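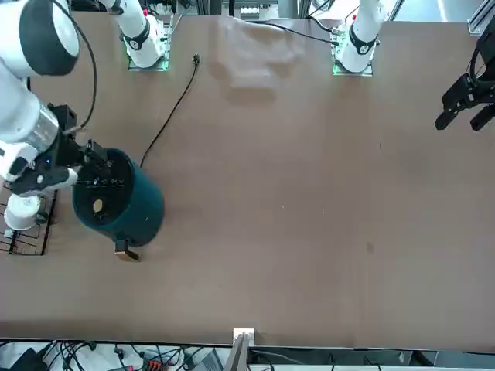 Abbildung 4: Zweiarmiger Aufbau aus der festen Kamera. Der Greifer des rechten Arms fasst den oberen Rand des petrolfarbenen Behälters, der linke Arm bleibt in Warteposition.

4.2 Vergleich der Kameraansichten beim Randgriff

Der Randgriff gilt in der Literatur als gelöst, vermutlich weil er in der Literatur meist an Bechern mit ordentlich dicker Wand erprobt wird. Unser Behälter ist dunkel, zylindrisch und glänzt, und er hat am Fuß ein helles, vorstehendes Stück, das jeder Annahme über Rotationssymmetrie widerspricht. Er wurde von Szilágyi ausgewählt, nachdem der ursprünglich vorgesehene Prüfkörper von allen Reglern klaglos gegriffen worden war und sich daraus kein Abschnitt schreiben ließ.

Verglichen wurden zwei Regler, Udari (nur feste Kamera) und Drato (feste Kamera und Handgelenkkamera), bei gleichen Parallelgreifern und identischer Startpose. Jeder Regler absolvierte 30 Durchgänge. Als Erfolg zählt ein Griff, bei dem der Behälter angehoben und wieder abgestellt wird, ohne dass ein Mensch eingreift. Die letzte Bedingung wurde auf Wunsch von Motaung ergänzt, dessen Reaktionszeit die Ergebnisse der Vorstudie erheblich verbessert hatte.

Udari erreichte eine Erfolgsquote von 57 Prozent, Drato 73 Prozent. Der Unterschied ist erfreulich, sollte aber nicht allein der zusätzlichen Kamera gutgeschrieben werden: Drato schließt die Finger auch langsamer. Elf Fehlgriffe — die Einzelprotokolle stehen in Anhang B — gehen bei Udari auf einen zu hoch angesetzten Kontaktpunkt zurück. Aus der festen Ansicht verschmelzen schwarze Finger und dunkler Rand zu einer einzigen Fläche, und der Regler entscheidet sich dann mit großer Zuversicht für irgendeine Stelle darin.

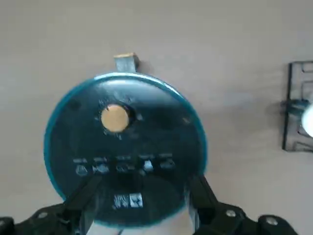

Abbildung 5: Ansicht der Handgelenkkamera. Die dunkle, kreisrunde Fläche mit petrolfarbenem Rand hebt sich vom hellen Tisch ab; in der oberen Hälfte sind Reflexe zu erkennen.

Die Handgelenkkamera liefert dagegen eine fast lehrbuchhafte Kontur. Der farbige Rand lässt sich mit einem einfachen Schwellwert trennen, und der goldfarbene Kreis dient Drato als zweiter Bezugspunkt. Dass er nicht in der Mitte der Scheibe liegt, fiel uns erst auf, als der geschätzte Mittelpunkt hartnäckig zu weit oben landete. Tang hat den Versatz inzwischen als Konstante eingetragen; Bárány nennt das Kalibrierung. Die Prägezeichen sind für eine Merkmalszuordnung zu unscharf und werden maskiert.

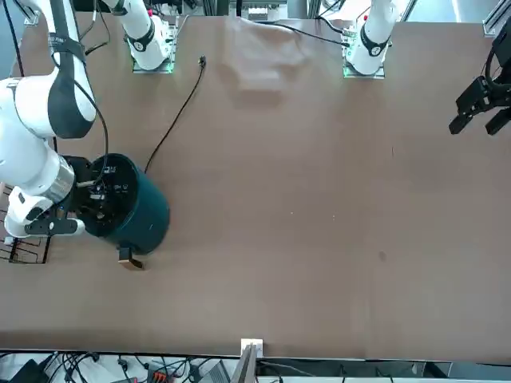 Abbildung 6: Feste Kamera, Finger am Behälterrand. Das helle Stück am Fuß ragt seitlich hervor, während sich die schwarzen Finger vom dunklen Behälter nur schwach abheben.

Für die Orientierung bleibt die feste Kamera trotzdem unentbehrlich. Sie zeigt das Fußstück und die Lage des Behälters zum Drahtgestell, dessen dünne Stäbe in der Tiefenschätzung nach Tsoukalas allerdings nur gelegentlich existieren. Wir haben das Gestell daher von Hand als Sperrzone modelliert, mit einem Sicherheitsabstand, den Berisha für übertrieben hält.

Offen ist, ob sich der Vorteil von Drato auf matte Oberflächen überträgt. Eine Wiederholung mit angeglichener Schließgeschwindigkeit ist für die Greifer der Iltemitz-Reihe vorgesehen. Bis dahin gelten die genannten Quoten nur für diesen Behälter und diese Beleuchtung.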